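Orkham Hand-Held Teaching Gripper
Two-Jaw Model, for Demonstration Recording and Remote Control

Overview

The Orkham is a hand-held two-jaw gripper with a built-in camera, designed for laboratories and training centers that teach manipulation tasks by demonstration. The operator holds the tool, performs the task at normal working speed, and the recording is stored as one episode. The same jaws may be fitted to a robot arm and driven from the Nyberg remote control station, so that hand-recorded and remotely driven episodes share the same jaw geometry and the same camera view.

The product is supplied by Grallemgate to universities, public research institutes and industrial training departments. It is not sold for use as a permanent production tool.

Suitable tasks

The Orkham is intended for light objects that are ordinarily handled with one or two hands: books, folders, boxed goods, kitchen items and small tools. Books are among the more demanding of these. A cover may flex under pressure, neighboring volumes may shift, and the jaws must be aligned with the thickness of the book before they close. Operators are advised to approach slowly, pause with the jaws open, and close only when both pads are in line with the object. 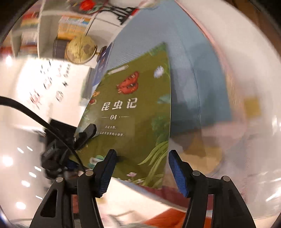
Dilruba Ekanayake

Shelf and desk tasks of this kind are recorded close to the object, with the open jaws held in view ahead of the grasp. The title on a cover, in this case 昆虫记 with the volume number 04, can be entered in the episode label so that recordings of different volumes in a series may be told apart later. Labels accept Latin and Chinese characters. Grallemgate recommends that the label be entered before the episode begins.

Two-handed recording

Two Orkham units may be paired for tasks in which one hand steadies an object while the other grasps it. Pairing is carried out from the Skotska recording software, version 2 or later. Each unit keeps its own camera record, and the software aligns the two records by a shared clock signal. Left and right units are mechanically identical; the side is assigned in software and shown in the status window.

When two units are used together, the operator should rehearse the motion once without recording. Contact between the jaws of the two units is not harmful at low speed, but episodes containing such contact should be marked for review. Cables should be secured to the forearm with the straps supplied.

Jaws and pads

The jaws open and close through a pivoted linkage. The standard pad is blue, ribbed and replaceable without tools. Pads should be inspected before each session and replaced when the ribs are visibly worn. A smooth pad is available for glass and coated surfaces. Pads of different types must not be mixed on one unit.

Remote control operation

For remote control, the Orkham jaws are mounted on the arm by means of the Nyberg adapter plate. The operator then drives the arm from the station while viewing the jaw camera. Jaw opening is set by a spring-return trigger. If the connection is lost, the arm stops and the jaws hold their last position until the operator confirms a restart at the station.

Remote operation requires a marked work area and a second trained person within reach of the stop button. Training is arranged through Roland Whitlock, Customer Instruction, Grallemgate.

Ordering information

Orkham single unit: part 299
Orkham paired set, two units with straps: part 556
Nyberg adapter plate: part 367
Replacement ribbed pads, one pair: part 951

The Skotska software license is included with each single unit and each paired set. The Nyberg station is quoted separately. Orders from outside the United States should state the required power cord.

Care and storage

Wipe the jaws with a dry cloth after use. Do not apply oil to the pivots. Camera windows may be cleaned with lens paper only. Units should be stored in the case provided, with the jaws open and the cable loosely coiled. Units returned for service must be accompanied by a completed service form and the most recent calibration file.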